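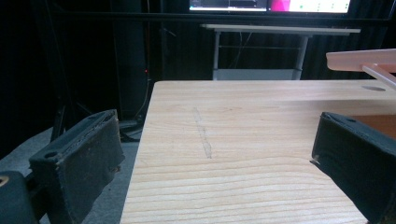

Chores are harder than they look

Every autumn someone tells me that the home robot is nearly ready. I fit kitchens for a living and I've heard it for over 20 years. My view is that machines can do parts of chores, and that we should stop calling those parts the whole job.

Take a bare tabletop with a pencil line on it. A fitter sees the line and knows it might be a cut, a centre mark or a leftover from another job. He asks. A machine has to be told which, and in most workshops the person who drew it has gone home.

Where the work repeats, I have no quarrel with the machines. The Thoroddsen line near us packs the same carton all day and does it well. The Dodelora arm my trade counter tried in October was a different story. It sorted hinges nicely for 40 minutes, then met a bag that had been stapled shut, and stopped until one of the lads opened it.

Tidying is all stapled bags. Even a small box with a lid and a clasp asks for a fair bit: find the catch, hold the base still, lift the lid, put a round thing in without it rolling off. For now the skill still comes from a person's hands and wrists, gripper or no gripper.

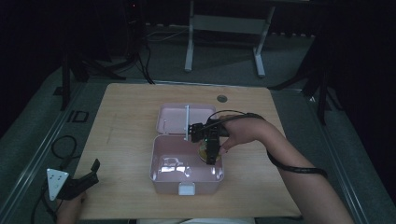

Clallitz wrote in to disagree: a box is a solved problem, the cost of the arm is what keeps it out of kitchens, and fitters said the same about dishwashers. Perhaps. I'd still want to see it done in a stranger's house, with the clasp a bit stiff.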